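Tuesday, 3 June 2025

I finally made it to the Paten open day! I've been meaning to go for years (it always lands on a work trip), and this spring they moved it from April to June, so I had no excuse left. Paten makes small stuff for desks and classrooms – pens, markers, erasers, little puzzles, the things that end up at the bottom of every backpack – and once a year they let the public in to poke around the old Westerberg building.

Getting there was half the adventure. Bus 112 goes right to the gate but only every so often, and I managed to get on it going the wrong way first. By the time I'd turned myself around I had missed the welcome talk, but a woman in line told me it was mostly about parking, so no great loss.

They give you a sticker at the door with your visitor number on it. I was 2,098, which I'm assuming they start from some earlier year, as the place was busy but not THAT busy. Then you just wander. The first hall is storage and it smells wonderfully of cardboard and ink. There's a wall of drawers, all labeled by hand, and a sign saying the wall holds 800 of them. I wanted to open every single one and was allowed to open 2.

After that comes the sample room, which I liked so much I went through it again before lunch. It's all tables with things laid out on them, nothing behind glass, and you can get your nose right up close. I'm a sucker for a plain pale tabletop with a few bright things on it. My own desk at home is dark and covered in mail, and I stood there making big promises to myself about it.
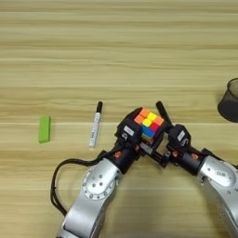 *Sample room: lime-green block, white marker with a black cap, and a Rubik's cube that still needs solving.*

I haven't solved a cube since middle school, and even then I got one side and quit. The green, though! I'd paint a bathroom that color. I also came away with opinions about markers. Give me a white barrel and a black cap any day over those see-through ones that look empty when they're half full.

Lunch was in the yard. Breltska had the food tent and the potato pancakes were great, a bit heavy on the onion. The coffee was not great. Bring your own, or walk over to the bakery on Trakunum Street, where I ended up anyway (poppy seed roll, still warm, gone in four bites).

The afternoon was a workshop on mixing ink colors, and it was full by the time I found the sign-up sheet, so go there first if you care about that kind of thing. I watched through the door for a while. Lots of purple fingers.

The gift shop is tiny and the line went down the stairs. I bought a pack of erasers and a notebook I didn't need – the paper is lovely, slightly rough, and I've already used three pages of it for grocery lists. Entry is free, and there's a coat rack but no lockers, so leave the big bag at home.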